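Grillton Classroom Simulation Kit
Arm and gripper manipulation tasks for school clubs, college classes and team competitions

Product code: 1002
Supplied by: Osov
Current task pack: Kitchen Table, released 13 May 2018

Overview

The Grillton kit is a software package for teaching robot manipulation without a physical arm. It provides a simulated arm, a gripper, a set of rooms and a set of household objects. Students write the control program, run it against a task, and receive a log and a score sheet. The kit was developed for the Clineck student challenge and is now licensed separately to clubs and schools.

The default exercise is the mug task. The program must move the gripper to the mug, place the fingers at the opening, close on the wall and lift. Starting position and orientation of the mug are set in the task file. An upright mug is the entry level. A mug on its side is the second level and requires the student to work out the approach angle from the wrist view. 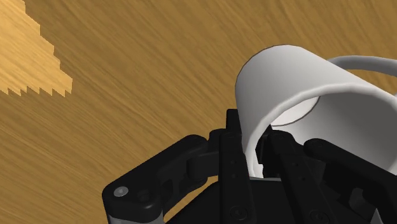
Mug task, level two. Mug on its side, fingers at the opening.

Views

Each task can be recorded from the wrist, from the room, or from both. The wrist view is updated at the same rate as the control loop. The room view is intended for marking and for display at competitions, and is not available to the student program unless the instructor enables it in the class settings.

Both views are written to the run folder with a matching step number. Joint angles, gripper opening and contact events are stored in a plain text log beside them.

What is included

Simulator, single installer
13 task files with score sheets
Object library with adjustable mass and friction
Instructor guide, Canadian curriculum edition
Student workbook, colour, printable
Class licence for one lab, one year

Not included: computers, game controllers, physical arm or gripper.

Task time and scoring

The standard run is 180 seconds. A team is allowed 3 runs per task and the best run is counted. Points are given for first contact, closed grasp, lift and release at the target. Points are deducted for tipping an object that is not part of the task. An instructor may change any of these values, but runs made with changed values are flagged in the log and cannot be submitted to Clineck.

The Kitchen Table room is furnished. Objects other than the mug remain on the table during the run and are treated as obstacles. Teams that plan only for the mug and ignore the path of the forearm tend to lose points at this stage. The workbook covers arm clearance in its second unit, with a worksheet by Roya Farahani.

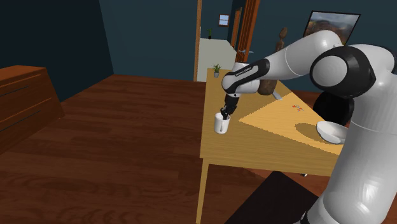

Can a club use its own objects in the task files?
Clubs can import any closed mesh through the object tool, provided a mass and a friction value are entered before the task is saved.

Programming

Student programs may be written in Python or in the block editor. The block editor exposes move, rotate, open, close and wait. Python programs have access to the same commands plus joint-level control. Mixed teams may convert a block program to Python once; the conversion cannot be reversed.

Known limits

Handle grasps are less stable than wall grasps at low friction settings. Use the default friction value for graded work.
Deformable objects and liquids are not modelled.
Shadows in the room view can be switched off on older machines. This does not affect scoring.

Support and ordering

Licences are issued to the school or club, and a new centre should allow time for lab registration before its first class. Club coaches can request a trial through Thu Vi at the Osov education desk. Technical questions on task files go to Hiếu Triệu. Registration for the next Clineck challenge opens in March, and existing licence holders enter with the same lab number.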